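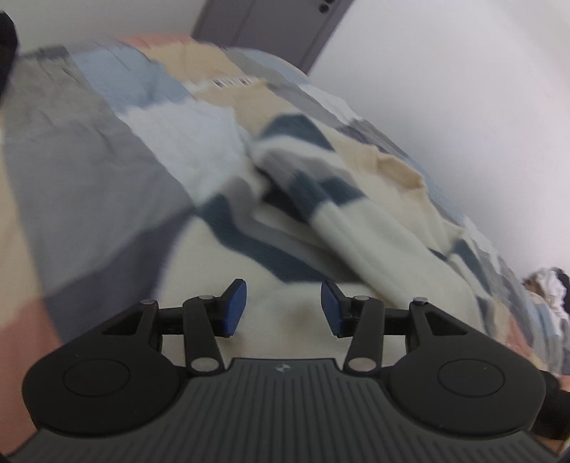 Progress report, household tasks pilot — laundry and bedroom chores

To: Lucero Marulanda, Prutden
From: Trevor Wong
29 August 2024

Short version

Folding is behind, bed making is further behind, data collection is on track. No change to the budget ask. Longer version below, sorry for the state of it, I'm writing between sessions.

What we said in June

That we'd have 1,000 hand-held demonstrations on soft goods and a first policy running on the Nondlow arm. The demonstrations are done. The policy runs. Whether it does the chore is another matter, see next section.

Where folding stands

Plain towels on a bare table: good enough to show visitors. Same towel on a made bed, much worse. The bed gives under the fingers, the cloth bunches and the jaws close on both layers, cloth and bedspread together. Patterned bedding makes it harder again. With a banded cloth dropped on a patchwork cover the model has trouble deciding which edge belongs to what. A navy stripe next to a gray block looks like a hem to it. Jhonatan relabeled a batch by hand and retrained — some improvement on stripes, none on thick folds where the real edge is tucked under.

Last full test was 50 tries on beds. It finished 14 without a person stepping in. We counted a try as finished only if the item was picked up clean, folded and set down flat. Looser scoring would give a nicer number but I don't think it would help you any.

Bed making

Not started in any serious way. Yhon tried pulling a cover straight with one arm and it just drags the whole thing sideways. Needs two arms or a lot of walking around the bed, and we have neither right now. Suggest we drop it from this year's goals and say so plainly in the renewal.

Hardware

Finger pads are wearing faster than planned. Bedoya is quoting a longer wait on the next set, Cristian is chasing. Hand-held units otherwise fine. One wrist strap replaced. The wide jaw opening is OK for towels and blankets, clumsy for socks and anything thin that lies flat, so we are leaving small items alone until the narrower fingertips get here.

Jisolent asked to see shelf restocking and garment folding for their stores. We gave them a morning. Shop floor was easier in one way, the tables are hard and the shirts all the same. Slower than their staff by a wide margin tho, and they noticed.

Next period

Record on more beds, more bedding types, heavier quilts included
Fix the two-layer grab, probably by adding a lift-and-check step before the fold
Repeat the bed test with the same scoring
Narrow fingertips, if they arrive

What we need from you

A yes or no on dropping bed making. Approval to move 3 weeks of Yhon's time from the arm to data review. And the name of whoever handles the equipment paperwork now, the old adress bounces.

Can a machine do the laundry yet? Towels on a table, yes. A bed with real bedding on it, no, and I would not promise it for next year either. Cristian is more hopeful than I am and will put his case in the technical annex, which is coming seperately.

Trevor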